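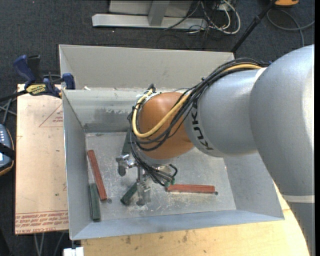 Bin cell, November. KUKA over the grey bin, red and green bars still in.

Arvo, after the coffee run. Back on the question Dragica put on the whiteboard: could this arm tidy up a shop floor yet? Sorting offcuts, clearing a bench, emptying a drawer, the boring stuff we all put off. I said "getting there" and got laughed at, so I'm writing down why I still think so!

Total on the Podby log is now 1,757 pick attempts, 1,239 of them good (good = lifted, carried, let go where we asked). For a bin of mixed bars dumped in any old way I reckon that's terrific. When Lâm and I started, it couldn't find a bar leaning on a wall at all.

What it likes: bars lying flat with clear floor on both sides. Fast, clean, lovely to watch.

What it doesn't: bars standing up in a corner. The left finger wants to be where the wall is. Stojan's idea is to nudge the bar into the open first and then grab it, same as you'd do with a pencil stuck in the corner of a drawer. Tried it by hand on the pendant and I like it a lot. Needs a proper go in code.

Dark green on scuffed grey is still harder for the vision than red. Rok thinks it's the lights, I think it's our threshold. Bet stands (one meat pie).

Cable bundle: watch the slack when the wrist turns past halfway. Keep the speed down until Rok has rerouted it, please.

Chores, then. My guesses, happy to be wrong:
- sorting offcuts by colour: yes, now, if you're patient
- putting sockets back on the rail: close, maybe next winter
- wiping down a bench: the arm could, the gripper can't
- folding rags: ha. Lejla saw the Benavides rig take 11 minutes over one tea towel. It did fold it though!!

Compare with a person: Dragica cleared the same bin by hand before I'd found the stopwatch. Fair enough. But she doesn't want to do it 482 times before lunch, and the arm doesn't care.

To do
Nudge move, first version (me + Stojan)
Ask Cellside about softer finger pads
Re-teach the drop point, it's drifted a bit to the left
Lâm to send the Lerholm people our pick log, they've asked twice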